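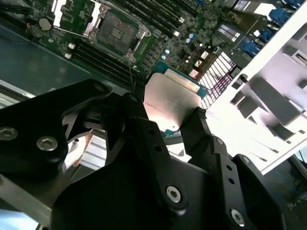
Shop walk-through, 24/06/2021
Filled in by Silvia Trnka, with my usual scribbles

I do this one with a coffee in hand before anybody starts work, and I go clockwise from the street door so I don't skip the back hall again (sorry about November!).

1. Exits and walkways
Street door opens all the way: OK
Back door opens all the way: OK, but it sticks at the bottom and you have to lean on it. Hrubý is coming to plane it.
Walkways clear: NO. Three flattened cartons by the sink. I moved them myself, so now it's a yes.

2. Fire extinguishers
Front one, tag no. 3965: OK, needle in the green, pin in place
Back one: OK, although somebody hung a jacket over it. Please don't!
Clear space in front, 30 inches: OK both
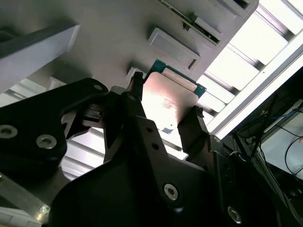

Do I have to write something down if I fixed the problem on the spot?
Please do, even if it's only a word or two. If the cartons are back next month, I want to know it's a habit.

3. Power
Cords and plugs: one fail, the gray extension cord behind the fridge. The jacket is cracked right at the plug. I cut the end off so it can't sneak back into use.
Power strips plugged into power strips: none this time, hooray
Breaker panel door shuts: OK
Panel labels readable: sort of. Number 5 is so faded I had to use a flashlight. I'll relabel it with the good marker.

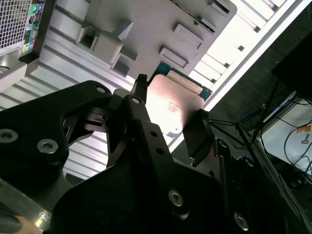
Fig. 3. Flat part held between two gripper fingers.

4. Chemicals and cleaning stuff
Purkex degreaser, lid on and label facing out: OK
Rags in the metal can with the lid down: OK
Anything in an unmarked bottle: YES, one spray bottle under the sink. It smelled like window cleaner but I'm not betting on my nose, so it's set aside for disposal.

5. First aid
Erska kit on the wall: OK, but we're low on the small bandages again (we go through them like candy). I ordered a box of 200.
Eyewash bottle in date: OK
Emergency numbers posted: OK, old Jarka number crossed out, new one written in

Still open: back door, panel label, spray bottle, bandages.
Signed, S. Trnka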